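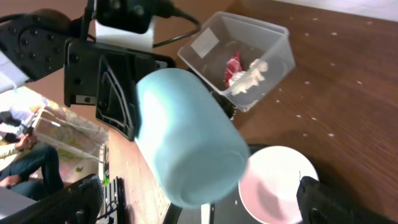
A pale blue cup, with a plate and a clear bin on the floor behind it.

Kokham swap room gets its dishes back

I stopped by the Lodia swap room on Hallier Street and came home with four mugs I don't need (my cupboard is full!). The dish corner has been closed since October, and it's open again as of 28 February 2026. Přemysl Kováčik, who runs the place, told me 111 pieces came in the first morning, mostly cups and plates. Everything is free, but please wash what you bring – and no chipped glasses. They're still short on soup bowls, so check your shelves.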